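Housekeeping and Storage, Unit 4: Lids, Tubs and the Work Surface
Handout for the Wednesday group
Oakley Centre, Household Skills course

Bring this sheet to the practical. Unit 3 (labels and dates) is assumed, so if you missed it, get a copy from the front desk before you start on the exercises at the end.

4.1 Why lids get a unit of their own

Most kitchens and workrooms have more lids than tubs, or more tubs than lids, and the two are kept in different places. When the Oakley store cupboard was turned out last October the list ran to 2,062 pieces, counting tubs, jars, lids and loose caps. A good part of it could not be used as it stood. Tubs without lids had been kept in case the lid turned up, and lids without tubs had been kept for the same reason.

In this unit we sort lids by shape and then by size. Colour comes last. People tend to start with colour because it is the quickest thing to see, but makers change their colours, and a yellow lid from one range will often not fit a yellow tub from another.

4.2 Terms

Rim: the outermost edge of the lid.
Lip: the part that turns down or stands up at the rim and meets the tub.
Ring: a raised or sunken line running round the face of the lid, inside the rim. On many lids it helps with stacking. On some it is only there to stiffen the plastic.
Face: the side that is uppermost when the lid is on.
Seat: the part of the tub that the lid rests on.

Use these words in your written answers. "Edge" on its own is not clear enough, as it could mean the rim, the lip or the ring.

4.3 Round lids

A round lid can be measured with one reading, taken straight across the widest part from rim to rim. Do not measure across the ring. This is the most common mistake in the practical, and it gives a figure that is too small, so the lid ends up in the wrong box.

Lay the lid on a flat, pale surface if you have one. A white table is good for this, as a coloured rim shows clearly against it and you can see where the lid stops and the table begins. Dark lids are easier to judge on a sheet of newspaper. 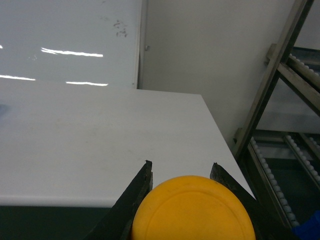
Fig. 4.1. Round yellow disc at the white table. Note the faint raised ring a short distance inside the rim.

Where the ring is faint, run a fingertip from the middle of the lid outwards and you should feel it before you reach the rim. If you cannot feel anything, tilt the lid towards the window. Write "ring" or "no ring" on the record sheet next to the measurement. Lids with a ring usually stack better and can go in a taller pile.

4.4 Square and oblong lids

Take two readings, length and width, and write the longer one first. Corners vary a great deal. The Esitz tubs in the cupboard have rounded corners and the Pratix tubs have nearly square ones, and the two will not exchange even where both readings agree. Put the range name on the record sheet if it is moulded into the plastic. If there is no name, leave the space blank and do not guess.

4.5 Checking for wear

Look at the lip first. Splits start there and travel inwards. Press the lid gently between both hands. If it clicks or stays bent, put it in the discard tray.

A cloudy or mottled face is not a reason to throw a lid out. Plastic loses its shine with washing. Stickiness is a different matter, and a sticky lid should be washed again in hot water with washing-up liquid and left to dry in the rack. If it is still sticky after that, discard it.

4.6 The work surface

Clear the table before you sort. Anything left on it will end up in a pile by mistake.

Wipe with a damp cloth, working from the far side towards you, then dry with a second cloth. Old scuffs and grey smudges on a white top may not come off with water. Try a little cream cleaner on one mark, rinse it, and see whether it has lifted before you do the rest. Do not use a scouring pad. It dulls the surface and the next lot of dirt will hold more firmly.

Remember the front side of the table as well as the top. Drips run down it and it is often missed, especially where it is dark.

4.7 Putting away

Lids stand on edge in a narrow box, smallest at the front. Tubs are nested, no more than 5 to a stack, with the open side up. The Manau boxes on the lower shelf are the right depth for round lids. Oblong lids go in the wire rack.

Odd lids go in the box marked WAITING. They stay there for 60 days and are then discarded or sent to the craft room.

Exercises

1. Take 10 lids from the mixed crate. Measure each one and fill in the record sheet. Allow yourself two minutes a lid to begin with.

2. Find a tub for each lid where there is one. Fit the lid and turn the tub upside down over the sink with a little water in it. Write down whether it holds.

3. Choose two lids of the same colour that do not fit the same tub. Say in one or two sentences what is different about them, using the terms in 4.2.

4. Draw a round lid from above and mark the rim, the ring and the face. Show with a line where the reading is taken.

Hand in the record sheet with exercises 3 and 4 on the back. Unit 5 covers jars and screw caps, and you will need a ruler marked in millimetres.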